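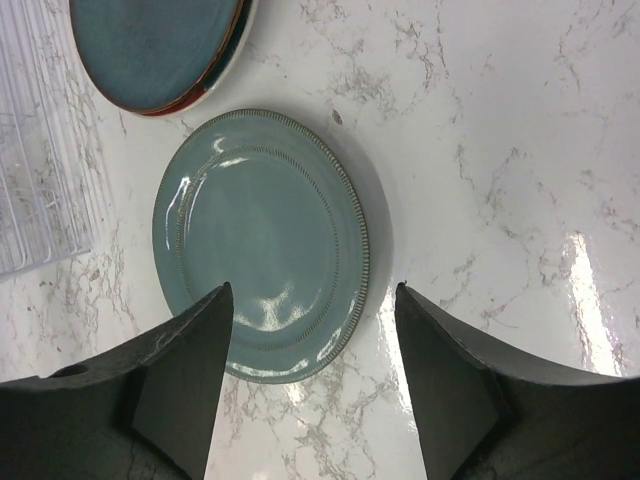 Home Kitchen Garden Odds and Ends About

The good plates

My aunt Niloufar kept two kinds of plates. There were the everyday ones, which lived in the cupboard beside the stove and had chips in them from three decades of nephews, and there were the good ones, which lived in the sideboard with a tea towel between each and came out for weddings, engagements and one visit from a dentist she admired. When she moved into the smaller place in June she asked me which I'd like, and I said the everyday ones, and I think she was a little hurt. But those were the plates I knew. I'd eaten a thousand plates of rice off them.

I've been thinking about it ever since, because it made me look at my own cupboard and realise I was doing the very same thing. I had a mixed lot of white supermarket plates for every day, and then up on the top shelf, where I need the step stool, the blue-green ones I'd bought for myself and then been too frightened to use. They're stoneware, or so the woman at the market told me, and the colour is somewhere between the sea and an old copper roof. What I love best is the edge. There's a band of tiny raised ridges running right around the rim, and another, finer one just inside where the flat part starts, and the glaze sits differently over the bumps so you get all these little flecks. I run my thumb over it while the kettle boils. My husband Hooman says I'm the only person he knows who pats the crockery.

So over the holidays, in that slow stretch when you can't remember which day the bins go out, I took everything down and swapped it around. The white plates went up top (well, the ones I kept -- a box of them has gone to Mitra's eldest, who has just moved into her first flat and was eating off a chopping board). The blue-green ones came down to the shelf beside the stove, where my hand goes without thinking.

It took most of a morning, mainly because I can't move a plate without washing it, and can't wash a shelf without deciding to reline it as well. I'd bought a roll of cork liner ages ago and it had been living behind the flour. If you're doing yours, cut the liner a finger's width short of the shelf at the front, or it curls up and catches every time you slide something out. I cut mine exactly to size the first time, very proud of myself, and had to do it again.

Then there was the stacking. I used to pile everything into one tall tower, dinner plates at the bottom and whatever fitted on top, and you had to lift half of it to get at what you wanted. Now I keep low stacks, sorted by size, with the odd ones that don't quite match in a pile of their own. I have a weakness for odd ones. My favourite colours are all cousins of each other, teals and greens with a bit of rust somewhere, and I've stopped minding that they aren't a set. Dagim from next door gave me a shallow bowl he'd found at a garage sale, a sort of mossy colour, and it looks as though it has always lived there.

I did worry about scratches. The glaze is a glossy one and it shows everything under the kitchen light, every smear and every grey line from a knife. The grey lines mostly come off, I'm pleased to report. I make a paste of bicarb soda and a little water, rub it on with a soft cloth in small circles, leave it while I do something else and rinse it well. The ones that don't come off I have decided to be at peace with. I also dry these by hand, which I never bothered doing with the white ones, and I've come to quite like it. It's a few minutes standing at the window with a tea towel over my shoulder, looking at the neighbour's lemon tree.

The food does look nicer, I have to say. Eggs look wonderful, all that yellow. Rice with saffron, of course, and sliced tomatoes with salt. Lentils, sadly, still look like lentils. Hooman had toast and Vegemite off one on the first morning and held it up and asked if somebody important was coming.

I rang my aunt to tell her, and she was quiet for a bit and then asked what I was planning to serve on when I had company. I said the same ones. "And if they break?" she said. I told her I'd cry and then buy another. She thought that was very extravagant, but when we went over for lunch the following Sunday there were the good plates on the table, tea towels folded up on the sideboard, and just the four of us eating cold chicken.

Next job is the mug shelf, and I'm not looking forward to it at all.

Recent posts
Relining the pantry shelves (and what was behind the flour)
A cold chicken lunch for four
Six ways with leftover rice
Tea towels: the linen ones are worth it
What to do with too many lemons

Last updated January 2018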